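Prestska build, post 1. People asked for a write-up of the humanoid torso in the shared shop in Disville, so I'm putting it in one thread. Date for the record: 2 Dec 2019.

We started in April with the arms. I did the left one, the Nasr group did the right. They were built from the same drawings and they still don't behave the same.

The left shoulder had play in it until last month. I shimmed it twice, gave up, and remade the bracket. It holds now.

Wiring took longer than the mechanical work. Every cable that crosses the elbow has been replaced once. If you are building one, leave more slack than you think and clamp it on both sides of the joint.

Hands next. Four fingers close evenly and the thumb lags. I slowed the fingers down to match the thumb. It looks sluggish but it stopped knocking things over.

Power supply is a used bench unit set to a 6 amp limit. It trips if both arms lift at once, so for now they take turns. I have a bigger one on order.

Software is the Grirkonley branch with my changes on top. I'm not posting those yet. The config file is 376 lines and half of it is commented out.

Current job is moving a bag of wooden spoons between a gray basket and a marked spot on the table. Clear plastic bags are hard. The depth readings go right through them or bounce off the wrinkles.

I tried going for the wooden handles through the plastic and the fingers slid. Going for the bunched end of the bag works better. There is something to close on.

The plan is 300 attempts with the basket in the same place, then I start moving the basket. I log every one, including the ones I stop by hand.

Still to do: thumb, power supply, a proper cover for the wrist connector. The table height also needs to come down a bit, but other people use that table.

Next update when the supply arrives.

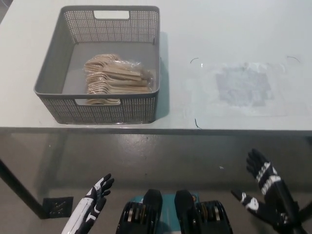

Grirkonley_user: Did you try lowering the grip force for the bunched end? Mine kept tearing bags until I cut it by a third, and then the thumb lag mattered a lot less too.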